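Livton para colecionadores de moedas
Guia de instalação e utilização

Secção 2. A primeira coleção

Chegou a parte divertida! O programa está instalado, a licença está ativa e as moedas estão em cima da mesa à espera de entrar no catálogo. Nesta secção vai criar uma coleção, registar a primeira moeda e imprimir a etiqueta do álbum. 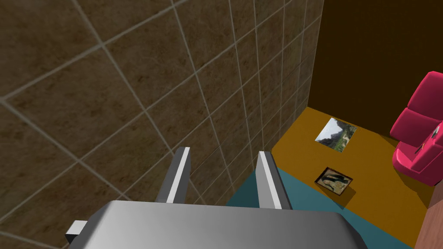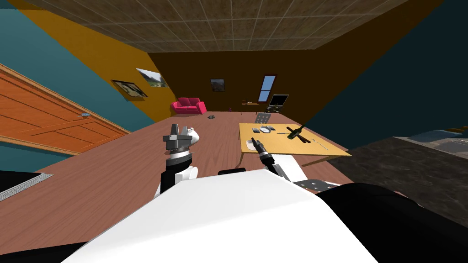

Garras robóticas em ambiente simulado. Imagens geradas por computador.

2.1 Antes de começar

Tenha à mão:
- luvas de algodão ou uma pinça com pontas revestidas
- uma lupa
- uma balança com leitura às centésimas de grama
- as cápsulas Gruria no diâmetro certo, se as usar
- uma folha do álbum Femley ainda vazia

Trabalhe sobre um pano macio e pegue nas moedas sempre pelo bordo.

CUIDADO: Não limpe as moedas antes de as registar. Produtos de polir, pasta de dentes, bicarbonato e sumo de limão retiram a pátina e riscam o campo, e não há forma de voltar atrás. Se uma moeda vier suja de terra, registe-a como está e leia a secção 5 com calma.

2.2 Criar a coleção

1. Abra o Livton e escolha Ficheiro > Nova coleção.
2. Escreva um nome. Pode ser tão simples como "Comemorativas" ou "Moedas do avô", e pode mudá-lo mais tarde.
3. No campo Organizar por, escolha País, Ano ou Tema. Para quem coleciona comemorativas, Tema é uma maravilha: escritores, navegadores, pontes e aves ficam cada um no seu separador.
4. Escolha o modelo de folha. O modelo Femley de origem tem 7 filas.
5. Clique em Criar.

Nota: A versão gratuita aceita até 100 moedas por coleção. Pode abrir uma segunda coleção, mas a pesquisa não passa de uma para a outra.

2.3 Registar uma moeda

1. Clique em Adicionar moeda (ou prima Ctrl+M, que ao fim de uma tarde já sai sem pensar).
2. Preencha País, Ano e Valor facial. São os três campos obrigatórios.
3. Pese a moeda e escreva o peso com duas casas decimais.
4. Meça o diâmetro em milímetros. O Livton sugere logo a cápsula Gruria correspondente.
5. Indique a marca da casa da moeda, se existir. Procure-a com a lupa junto à data ou perto do bordo, e experimente inclinar a moeda para a luz, porque algumas marcas são minúsculas.
6. Escolha o estado de conservação na lista. Em caso de dúvida entre dois graus, escolha o mais baixo.
7. Arraste as fotografias do anverso e do reverso para as duas janelas da direita.
8. Clique em Guardar.

Nota: O campo História é livre e vale muito a pena usá-lo! Onde comprou a moeda, quem lha ofereceu, o que representa o desenho, quem foi o gravador. Daqui a uns anos é provavelmente a primeira coisa que vai querer reler.

2.4 Imprimir a etiqueta

1. Selecione a moeda na lista e clique em Etiqueta.
2. Confirme o texto na pré-visualização. Os nomes compridos passam para a segunda linha.
3. Regule a escala de impressão para 80 % se usar as folhas Femley de bolso pequeno. Para as restantes, deixe 100 %.
4. Imprima em papel sem ácido e deixe a tinta secar bem antes de a meter no bolso.

CUIDADO: Não use bolsas de PVC mole, mesmo que a etiqueta caiba nelas na perfeição. Com o tempo, o plástico liberta compostos que deixam uma película verde e pegajosa no metal.

2.5 Cópia de segurança

1. Escolha Ferramentas > Cópia de segurança.
2. Indique uma pasta fora do computador, por exemplo numa pen USB.
3. Marque a opção Incluir fotografias.
4. Em Repetir, escolha Semanal.

Se a cópia parar com a mensagem "Pasta indisponível", volte a ligar a pen e clique em Tentar de novo. O catálogo fica intacto.

Texto e revisão: Ona Jaunzems
Continua na secção 3, Importar listas de outros programas.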